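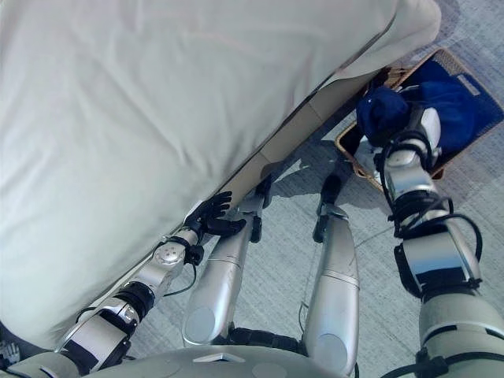
One hand on the side of the bed, the other lifting navy cloth from a wicker basket, as seen from the robot's own head. Photo: Zudus

Robot housework still needs a person at the controls

Home robot firm Zudus says its humanoid will be able to tidy a bedroom by itself "before long". For now, a person in another room does the thinking.

The company opened its Lutovo test flat to visitors in February. An operator wearing a headset and gloves moved the robot's arms from down the hall, and every movement was recorded. The recordings are meant to teach the machine to do the same chores with no one steering.

Zudus says it has 354 usable recordings of laundry being taken out of a basket, and wants 400 before it starts the next round of training. It would not say how many were thrown out along the way.

"People see the robot moving and assume it's the robot's idea," said Clifford Arsenault, who runs the operator crew. "It's us. We're pretty open about that."

The company's promotional video is less open. The word "teleoperated" shows up once, in small grey type, near the end.

Auður Riis, who tests household appliances for the consumer newsletter Prinetti, sat through an afternoon of sessions and came away with doubts. She said picking up a cloth was a fair start, but she wanted to see the robot cope with a basket it hadn't met, in a room with different furniture and worse light.

"Show me 19 strangers' bedrooms and I'll get interested," she said. "So far it's the same bed and the same carpet."

Arsenault said other rooms were planned, along with a second basket in another colour. Operators work two-hour shifts, and he admitted their habits end up in the recordings, including the bad ones. One likes to steady the robot with its free hand and another never does.

Zudus has not set a price or a sale date. A trial in rented homes in the Ramasamy district was promised for last year and has been put back. The company would not give a new date.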